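Nest Parry @nestparry
Six weeks into the Vesier hand trial. A few posts on how it's going, mostly for people who asked about laundry.

We're on the 52 plan from Kellside: the hand, the wrist camera and remote support. Setup took me an evening and one call with Gerardo Russo.

Dark knits are what I bought it for. Picking one up is one job and keeping hold of it is another - thick folds need the thumb well underneath.

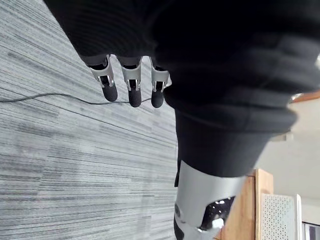 Grip force is set per fabric in the app. I keep two presets, one for shirts and one for anything heavy. The heavy one came from Zuzanna Kaczmarczyk and I haven't changed it.

Support has been good. I wrote to them in February about the thumb calibration and had a reply the same day. The manual is thin on this - ask them for the longer PDF.

What I don't like: the price of spare fingertips, and an app that logs me out between sessions. At 700 for the hand alone I'd expect a spare set in the box.
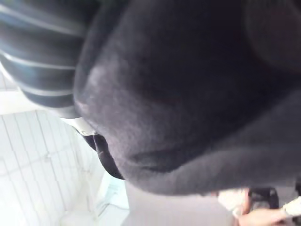 Dark gray fleece, with a striped piece behind it.

I'm keeping it for another term. Next I'll try towels, then post the settings.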